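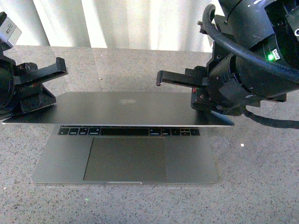
Laptop on the granite counter, lid nearly down.

2022-07-27

Adhesive notes, walnut veneer drawer fronts (Hornum job)

Picked up where I left off with the peel strips. All of the Tandine samples have now had their full week under the caul, and the Molico ones came out of the clamps yesterday after lunch. Cut each panel into strips an inch wide on the small bandsaw, grain running the long way, and pulled them by hand first to get a feel before hanging any weight.

Tandine: tore wood on every strip except the two from the end of the panel where I ran short of glue. Those two let go clean at the line. My fault, the roller was nearly dry by then and I should have stopped and reloaded. Not counting them against the glue but leaving them in the box, marked with a red X.

Molico: mixed. The veneer side held, the substrate side did not. On 7 strips the glue film came away with the veneer and left the MDF almost bare. Looks to me like the panel faces were too slick. The MDF came straight off the pallet and I only wiped it down. The Tandine panels got a quick pass with 120 grit first, so this is not a fair comparison and I need to run it again with both sanded the same.

Open time was the other thing. The Molico can says 6 minutes and I believe it. By the time I had the second sheet laid down and taped, the far corner had skinned over. Shop was at 34 degrees by the wall thermometer (Celsius, the Parsons one, the dial that reads a hair high). Humidity felt bad too but the gauge is still missing its battery cover and keeps going blank. For work this size in summer I would either lay up before nine in the morning or use the slower stuff.

Bleed-through: none with Tandine. Molico came through the open pores along the cathedral figure, small pale dots that show up once you wipe with mineral spirits. A card scraper takes most of it off but the veneer is thin and I went through on one corner. Tried tinting a small batch with brown powder pigment, a quarter teaspoon to a cup. Dots are still there but you have to look for them. Have not checked whether the pigment weakens the bond. Strips are laid up for that, on the shelf over the drill press, do not move them.

Roy Ackroyd came by at three and looked over the strips. He thinks the press is the real trouble – the middle of the platen is low and the pressure falls off there. He wants me to put carbon paper between two sheets and take a print before spending any more veneer. Fair point. The weak Molico strips were mostly from the middle, now that I have laid them back out in order. I had been blaming the glue.

Other things from today:

Cut the remaining walnut leaves to rough length and numbered them in chalk on the back. Leaf 97 has a split running in from one end, good enough for a narrow drawer only. Keep it with its neighbor so the match still works.

Bandsaw blade is wandering to the left again. Changed the lower guide blocks, a bit better, still not right. New blade on order.

Used the last of the wax paper. Freezer paper works if the shiny side faces the glue.

To do next: carbon print of the press, shim the platen if Roy is right, sand the next MDF panels on both faces, then repeat the two glues from the same sheet on the same morning. Hornum wants the drawer fronts in August and I have told them the second half.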